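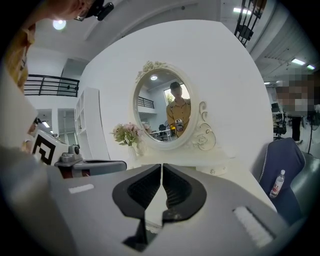 The second coat went on too soon, according to the finishing bench, and the drawer fronts should have had another night on the rack before anyone touched them. Fair point. I had them down as cured because they passed the thumbnail test at the corner, but a corner gets air on three sides and the middle of a panel doesn't.

Workshop > Notebook > Finishing > White paint, repaint jobs

Nov 22, 2023

Carrying on with the yellowing question. The complaint from Hotemar was that painted pieces that left here white in February came back cream by the end of summer. Worst on the insides of doors and the backs of drawers, hardly anything on tops that sit in daylight. That pattern points to an oil-based coat somewhere in the stack, and the only oil-based thing we were using then was the old Zovwood primer.

Test boards so far:

Set A, Zovwood oil primer, two coats water-based white. Kept in the closed cupboard. Yellow at the edges already, and a dirty tint along the grain where the primer went on thick.

Set B, Greltari shellac primer, same topcoat. No color change I can see against the reference card. Brushes are a nuisance to clean and the smell hangs around until the next morning.

Set C, Greltari water-based primer, same topcoat. Good on poplar. On pine the knots came through after 5 days, pale brown rings. One more coat of primer faded them but didn't stop them.

Set D, no primer, scuffed and painted directly. Only did this to have something bad to compare with. It peeled with the tape, as expected.

Going with B for anything with knots or old stain under it, and C for clean poplar or MDF. The oil primer can be used up on shop fixtures.

Sanding between coats. I had been using 200 grit by hand and it was fine on flats, but on molded edges and carved bits it cuts straight through the high spots. You don't see it until the next coat dries and there's a thin line of wood color showing. Switched to a gray pad for anything with a profile. Slower, but I haven't burned through an edge since. Flats still get paper on the cork block.

Carving also holds paint. On the last chair back it pooled in the low parts and dried with a skin on top and soft stuff under it. Thin the first coat a little, brush it out, then go back with a dry brush after a few minutes and lift whatever has collected. Don't try to fix it once it starts to drag — leave it and pick it out with a scraper the next day.

Temperature. The spray room was at 51 F when I opened up this morning. The can says nothing under 50, which I suppose makes it legal, but the sample I sprayed then has orange peel all over it and the one done after lunch with the heater on doesn't. Moving the heater start to early morning. The paint shouldn't be stored against the outside wall either, so I shifted the cans to the shelf by the office door.

Tomić order: eight frames, all profile, all white. They want satin. Quoted on 40 minutes a frame for sanding and I think that's low now that I'm using the pads. Will time the first one and go back to them before starting on the rest.

Cure time. Changing the rule on the wall chart. Old rule was "dry overnight, recoat, stack the day after." New rule is no stacking for a week, and felt strips between faces when we do. The two doors that stuck together were stacked on day three and took a patch of paint off each other the size of a hand.

To do
- relabel the Zovwood cans FIXTURES ONLY
- more gray pads, the box is nearly out
- put set B and set C boards back in the cupboard, look again in February
- ask Greltari whether the shellac primer can be sprayed with our tip or needs the smaller one
- redo the drawer fronts, scrape and start from primer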